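Film & TV > Series talk > Grastska season 2: did they remix the sound or am I getting old?

gravelpit
Started season 2 of Grastska on Rekard last night. Three episodes in, and I have understood the word "harbor" and a cough. Season 1 was quiet, fine, it was moody, people muttered into scarves. Now the whole police station talks like there's a baby asleep in the evidence room, and then a door closes and my neighbor knocks on the wall. I had the remote in my hand the entire time like it was a second job.
Did they change something or is this a me problem?

mothballed_tux
It's a you problem and also a me problem. I gave in and turned on subtitles by the second scene. My wife says we're now reading a TV show.

pennyloaf
I'll be the unpopular one. I think it sounds great. It's a show about people who don't want to be overheard. If the inspector stood in the doorway and announced her theories like a train conductor you'd all complain about that.

gravelpit
I would complain about that, yes. I'd also know what her theory was.

oldreel
Season 1 was made by the original people and season 2 went to Shojaei, who mix everything as if you own a theater. Same thing happened with the lighthouse miniseries. Great on 16 speakers, mud on two.

pennyloaf
Where are you getting that it's the mix? Shojaei did the last two episodes of season 1 as well and there wasn't a peep out of this board. (No pun intended. Fine, a small one.)

oldreel
Credits say "additional production" on those two. That could mean they paid for sandwiches.

kettle_drummer
Saw the first two episodes on a big screen at the Pavville when they did the preview night in August. Every word clear as day. There's a whole joke in the ferry scene I'd bet most of you have missed. She says the victim owed money to "everyone with a boat, and one man with a canoe." Got a huge laugh.

mothballed_tux
THAT'S what she says?? I had "everyone afloat, and one man from Peru." I've spent three episodes waiting for Peru to come up.

gravelpit
I'm sorry, but this is the best post in the thread and I now want the Peru version.

stilts
Check your audio settings before you blame anybody. Rekard switched my account to surround when the new season dropped, and I've got a TV with the two little speakers it came with. All the dialogue goes to a center channel you don't have. Settings, playback, audio, pick stereo. Voices came right up.

gravelpit
Tried it. Better! I'd say I'm up to half the words. The door still closes like the end of the world.

pennyloaf
So it was a setting. I accept flowers and gift cards.

oldreel
"Half the words" isn't a win. I pay for 100 percent of the words. And a show shouldn't need me to go four menus deep to find out who got strangled.

pennyloaf
You don't even know that anybody got strangled.

oldreel
Exactly my point.

lemon_barley
Can I be a pain and ask about something other than the sound? Is anyone else bothered that the sergeant has had a complete personality swap? In season 1 he was scared of his own stapler. Now he kicks in a greenhouse. I went back and rewatched the last season 1 episode to see if I'd missed something and no, he ends it eating soup.

kettle_drummer
There's a time jump. It's in the opening text, white letters on snow, up for maybe a second and a half.

lemon_barley
White letters on snow. So they've found a way to mumble in writing.

mothballed_tux
Putting that on a mug.

stilts
I like angry sergeant. The greenhouse bit is the first time I've sat up straight since the ferry. But I agree it comes from nowhere, and the actor seems a little surprised by it too.

pennyloaf
He lost the promotion, his brother sold the house, and he's sleeping in his car. That's all in episode one! It's said out loud!

gravelpit
Is it, though.

lemon_barley
Watching episode four tonight with subtitles on and eggs for dinner, so I'll report back on the canoe, the house and whether soup returns.

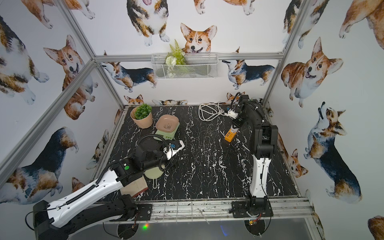
Pan's out, corgi wallpaper standing by.

mothballed_tux
Love the corgis. Solid dinner plan as well. Do it before the episode starts, there's a fish gutting six minutes in that'll put you right off.

kettle_drummer
Seven minutes in if you don't skip the recap. And don't skip the recap, it's the only part where they speak up.

lemon_barley
OK, back. With subtitles on it's a much better show and I'm a bit annoyed about that. The brother does sell the house. It's said by a man facing a wall, eating an apple. No soup.
Downside, the subtitles print [sighs] so often that I started doing it along with them. I'm on the fence about the greenhouse, but he pays for it later and I'll leave it there for people who aren't caught up.

oldreel
A man facing a wall eating an apple. The defense rests.

pennyloaf
The prosecution thinks it was a lovely apple.

gravelpit
Starting over from episode one with stereo and subtitles, volume at 30. If I still can't follow it I'm going back to the one about the vets.

stilts
Which one about the vets, animal or army?

gravelpit
Couldn't tell you. Same sound guys.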